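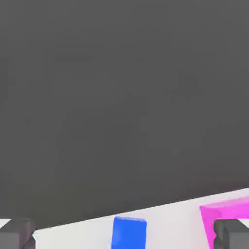 When does the Cloltport ferry start running again? Monday, first boat at 6:20 a.m., if the weather holds.

The crossing to Pumunau has been shut down since the dock ramp cracked in April. 600 riders a day had to take the long way, by bus over the Trarno bridge. Adds an hour each way, more on game nights.

Repairs ran late. Wrong bolts got shipped, then a week of high wind. Harbor manager Sobia Dhanial said the new ramp passed its load test Friday morning and the crew was clearing out by noon.

"We wanted it done before school let out. Didn't make it," she said.

Fares stay the same thru summer. Monthly passes bought before the shutdown get extended, no form needed, just show the old card at the window. Bikes ride free the first week.

Not everyone's happy. Cremilda Holanda runs a bakery by the Pumunau landing and says she lost most of her morning trade. She wants the town to pay shop owners something back. A petition at her counter has 700 names so far. Town council takes it up at it's next meeting, 7 p.m., upstairs room at the library.

One change for drivers: the car deck is now capped at 20 vehicles a trip. Trucks need to book ahead by phone. Late boat at 11:15 p.m. is still off, no word on when that comes back.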